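Ticket 1775 – Open day station 2: left handheld drops out when cable is pulled round the table corner
Status: Resolved, keep watching
Product: Steto handheld pair, Fistside recorder
Site: Jenham, demo room
Opened by: Ditte Hjaltadóttir
Opened: Dec 6, 2024

Summary
Visitors pick up the two handheld grippers and move small things in and out of a wire basket while Fistside records both hands. The left unit loses its connection for a moment, then comes back by itself. The recording carries on but the left track has a hole in it. Right unit is fine.

First of all, the station is a huge hit! One group stayed through the whole coffee break and we had to shoo them along to the welding talk. So I'd love to get this sorted without closing it.

What I tried first
Restarted Fistside. Same thing. Swapped the left and right ports on the recorder and the fault stayed with the left unit, so the port is OK. Then I asked for both units to be held over the table with the basket in the middle, and watched the log while the left one reached for the far corner and came back.
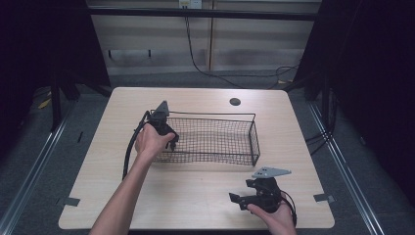 Photo: Ditte Hjaltadóttir / Jenham open day

The dropouts came on the reach, with the left cable dragging. Longest gap was 600 ms. With the arm held still I got none at all.

Reply from Lau (support)
Thanks Ditte, great notes. Please reseat the plug at the handheld end, push until it clicks, and give the cable more slack before it goes down past the table. Also check that the Fistside timeout is set to 200 ms. Older setups from May may still have the long value, and that hides short dropouts. Then repeat with an object on the table, low grasps as well as high ones.

Update from Ditte
Plug was not fully home – I felt it click this time. Timeout was the old value, changed now. Repeated the test with the cream cylinder in front of the basket, left hand going for it and right hand waiting with the jaws open.

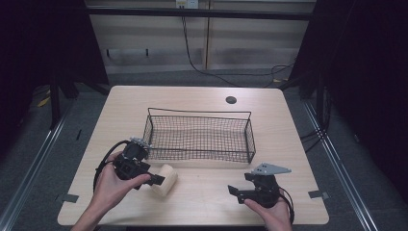

Result
No dropouts on the left unit in the repeat test, and the two tracks line up from start to finish. I played it back on the big screen for the next visitors and they loved seeing the fingers close in step with the video.

Still open
Spare left cable for the Steto pair, please, if Lau has one on the shelf. I'd like to swap it before the school groups come through. I'll check the plug between groups and add the log to this ticket if it drops again.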